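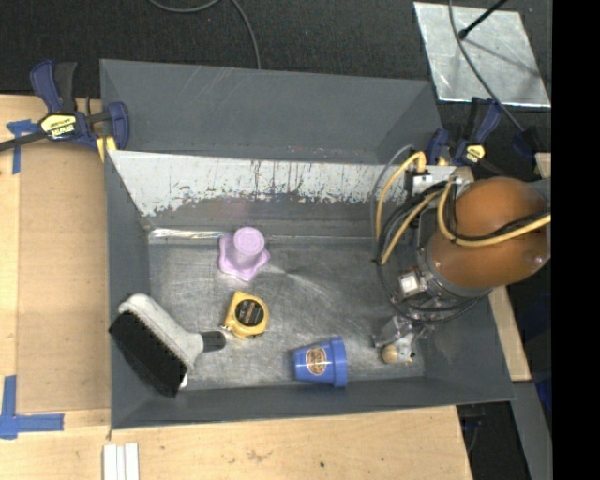 Chapter 3
Gathering Examples

A robot that learns has to learn from something. In Chapter 2 we treated the training set as a finished table, neat and ready to load. Now we get to make one, and I think you'll find it's the best part of the whole subject!

Start with a plain job: reach into a bin, take hold of one object, lift it out. You could try to write rules for it. Grab a cup by its rim, grab a brush by its handle — and then the cup rolls against a wall, the brush leans on a corner, and your rules need rules of their own. A learning system takes another road. It tries a grasp, records what the camera saw and how the arm moved, notes whether the object came up, and tries again. Each try is one example, and we will call it an episode.

How many episodes do you need? When Vanderleia Honorato set up the bin at the Stistmont lab, her first run had 90, all with the same few household things. The system she trained on them, named Dremell, did well with those things and badly with nearly everything else. Her second run had 4000, with the objects swapped every 40 episodes, and the change was a delight to watch. Dremell began to manage shapes it had never met.

Size was only part of the story. Look back through her log and you'll see that failed grasps were kept, every one of them. A miss tells the system where a good grasp ends and a bad one begins, so please don't throw yours away (students always want to).

This chapter covers three questions. Section 3.1 asks what to put in the bin, and why a mix of hard, soft, round and flat objects beats a pile of near twins. Section 3.2 deals with recording: what to save, how often, and how to keep the camera and arm readings in step. Section 3.3 is about labels, including the awkward episodes where an object is lifted and then dropped.

Before you read on, try this at a table. Put a few objects in a box, close your eyes, and pick one up with two fingers. Write down everything you would need to tell someone else so they could repeat that exact grasp. Keep the list — we'll use it in Section 3.2.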